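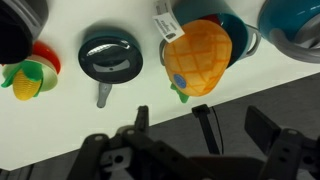
Hi Leena, second progress report on the Wamine corn project, and I'm glad to say there's a lot more in it than in the first one. The seed is in, dried, shelled, and sitting in the cold room, and we have flour! You asked last time what I meant by "braiding husks," so: picture the toy ear of corn with the green leaves sticking out to the left and right. On a real ear you pull those leaves back while they still bend a little, tie them to the next ear's leaves, and keep going until you have a rope of corn heavy enough to hurt your shoulder. That's how the old growers in Wamine stored their Ocampo corn, and it's how we stored ours this year, with mixed results that I'll get to.

What we harvested

The total came to 441 pounds of shelled corn from the two plots together. I had hoped for more from the lower plot, which flooded in early summer and never really caught up. The stalks there were short and a lot of them had only one ear, and the ears were skinny at the tip. The upper plot was a different story. Tall, dark green, hardly any lodging even after the big wind, and the ears filled out right to the end. If I had it to do over I'd put everything on the upper plot and plant squash down below, and that's what I'd like to do this coming season if you're okay with the change. I don't think it affects the budget at all except for a little extra fencing, which I can cover out of the supplies line.

We set aside 205 ears for seed. These were picked in the field before the main harvest, from the middle of the upper plot, well away from the edge rows that face the neighbor's sweet corn. I was worried about crossing all summer. We did find some odd kernels — pale, wrinkled ones scattered through the ears on the west side — and every ear with even one of those went straight into the flour pile. The seed ears look clean. Color runs from a brick red to a sort of orange, and I've kept the whole range in, as Gaspard says the old-timers never picked for one shade and we shouldn't start.

Drying and storage

Okay, the braids. We hung most of the crop in the open shed and the rest went on screens in the greenhouse with a fan. The screens won, no contest. The greenhouse corn was ready to shell a good two weeks ahead of the braided corn. The braids looked wonderful and everyone who came by took pictures of them, but we had a damp stretch in the fall and the ears on the inside of each braid got some mold near the shank. We threw out what was bad. It's in the compost, none of it went to the mill, and none of it was seed.

I still want to braid some next year, only fewer ears to a rope and hung farther apart. One of the women who came to the husking afternoon told me her grandmother hung them over the kitchen stove, two or three ropes at most, and ate from those first. So the big ropes in the shed may be more our idea than Wamine's. I'd like to ask around some more before I write up the storage section of the grower's guide.

Mice: yes. We lost a little from the bottom ropes. Sheet metal collars on the posts fixed it.

Milling

Gaspard Deschamps at Grivow ran our corn through the small stone mill over two mornings, and he was very patient with us. The first batch came out too coarse, more like grits, and we had a long talk about moisture. The corn was still a bit wet. We took the rest home, gave it another ten days on the screens, and the second run was beautiful, soft and a little pink. It smells like popcorn. I have a bag with your name on it and I'll bring it to our next meeting unless you'd like it mailed sooner.

Grivow charged us $940 for the milling, the bags, and the cleaning of the mill afterward. That's more than I'd budgeted. The cleaning was the part I missed completely — they have to clear the stones of wheat before our corn goes in, and then clear the corn out again. Gaspard suggested we go first thing after their yearly stone dressing next time, when the mill is empty and clean anyway. He thinks that would take a good piece off the bill. I've put us on his list.

The coarse batch didn't go to waste, by the way. It makes a very good mush, and half the growers said they liked it better than the flour.

People

The husking afternoon was the high point of the season for me. I'd planned on a quiet few hours and ended up borrowing chairs from next door. Folks brought food, somebody had a fiddle, and I came home with a notebook full of things I'd never have thought to ask about: planting by the dogwood bloom, which fields used to hold which corn, a long argument over whether Ocampo was ever grown for animals. (One side says never. The other side says of course it was, what do you think the hogs ate.) I've typed up the notes and will send them separately, they run long.

Five households have asked to grow Ocampo in their own gardens this year. I gave them each the same short talk about distance from other corn, and I'll visit all of them in the weeks when it tassels. If even three of the five bring back decent seed, we'll have it in more than one place for the first time, and I'll sleep better. Right now one bad storm or one broken freezer could cost us most of what we've done.

The school visits were the weaker part of the fall. We did two and had to put off the third when the bus fell through. The kids loved shelling, and they loved the hand grinder even more, but I talked too long at both of them. For the spring visit I'm cutting my talk way down and starting with the grinder.

Germination

I ran a first test in February on wet paper towels on top of the refrigerator. The upper plot seed came up fast and even. The lower plot seed was slower and patchier, and it isn't going out to anyone. I know the proposal called for a proper test at a seed lab as well. The sample is packed and goes out with the next mailing, and I'll forward the results as soon as I have them.

Money

We're a bit over on milling, as I said, and a bit under on travel, and the two come close to evening out. The fan and screens came in at what I'd guessed. I haven't touched the printing line yet, the grower's guide isn't ready. My hope is to print around 200 copies once the storage and planting chapters have been read over by a few of the older growers. The full spreadsheet is attached with receipts behind it. Two receipts are faded and I've written the amounts next to them in pen.

I do want to ask Flestura for one thing. Could we move what's left in travel over to milling, so I don't have to carry the overage into next year? I can send a formal letter if you need one, just tell me who it should go to.

Coming up

Fencing first, then the soil test on the upper plot, then planting whenever the ground is warm enough, and it's been a cold spring so far. Squash below if you agree. The third school visit is back on. I'd also like to get Gaspard out to look at the crop before harvest this time, so that we're picking and drying with his mill in mind from the start and don't end up with another load of wet corn on his dock.

You're welcome any time, too. The best time to see it is when the silks are out, and the worst is right after planting, when all I can show you is dirt and string. Call the house number, the barn phone is still acting up.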